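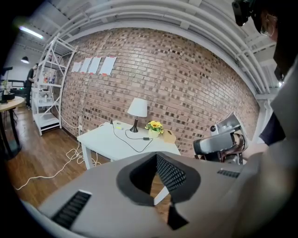

About Hostura

Hostura rents desks and small workrooms to people who need somewhere quiet to get things done. Marwa Ragab and Welington Barbosa opened the first room in December with 4 desks. There are now 35 desks on two floors, and the whole space covers 1140 square feet on the lower floor alone.

We kept the building much as we found it. The brick walls are bare, the pipes run under the ceiling where you can see them, and the floors are wood plank. Rooms are named rather than numbered. Lins is the larger one and is used for shared work. Isel seats 8 and can be booked by the half day.

Desks are plain and white. Members may bring their own lamp, plants and whatever else they like to work beside, and may put papers up on the brick above their desk. Please use tape only. Nails and hooks damage the mortar.

Marwa handles memberships and bookings. Welington looks after the rooms, the furniture and the wiring, and is the person to ask if you want your desk moved closer to an outlet.

Our bookings and door codes run through Clisska, and new members get a login by email on the day they sign up. Visits are by appointment, Monday through Friday. Write to Marwa with a time that suits you and she will confirm it.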